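We use cookies to improve your experience on this site. Accept | Manage settings

Print this article | E-mail this article

3. Materials and setting

3.1 The shared bench

The study looks at how small garden tools are laid out, used and put back when several people share one work surface. In earlier work on home gardening, Yorath and Panganiban observed that most of the time lost in light potting work goes to looking for a tool that is already on the table. We wanted to see if the same is true when the surface is small and the tools are few.

All sessions were held in the Hiebert workshop, on benches with a wooden top. We chose wood because the participants knew it from their own sheds and kitchens, and because a hand tool does not slide on it so easily. Before each session the top was brushed clean. Participants were free to place the tools as they liked, and we gave no advice about order or direction. A session ended when the participant said that the bench was ready for the next person.

The tools were of the ordinary kind that is sold for balconies and window boxes. We did not mark them or paint them, although Després (personal communication) suggested colored tape on the handles. In a first trial the tape changed the way people sorted the tools, and we left it out. Figure 1 gives a layout with pruning shears, two small hand rakes and a leafy green plant on the same bench. 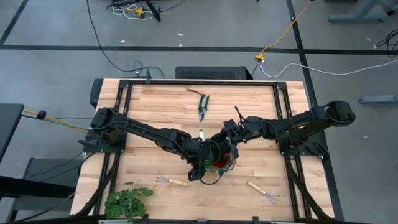 Figure 1. Garden tools and plant on the wooden bench. The shears lie in the upper middle with the blade pointing down; the two rakes are near the bottom, with their tines turned in different directions.

3.2 Describing a layout

For every layout we noted three things: the direction of each tool, its nearest neighbor, and the side of the bench where the handle points. The direction was harder to agree on than we expected. A rake has a clear front, but shears can be read in two ways, by the blade or by the handles. We decided to follow the blade. In Figure 1 the shears are therefore noted as pointing down, and the left rake as pointing left. The other rake lies diagonally and is noted by its tines, to the lower right.

Straps and other soft parts were not counted as part of the tool. They move when the tool is touched, and two coders often gave them different directions. Plants were noted only by their place on the bench.

The coding was done by Simard and Kourkoulas, who worked separately and compared their notes after every 6 sessions. In total 495 layouts were coded. Where the two coders did not agree, the layout was discussed and one common reading was written down – this happened mostly with tools that lay close together or were partly covered by something else.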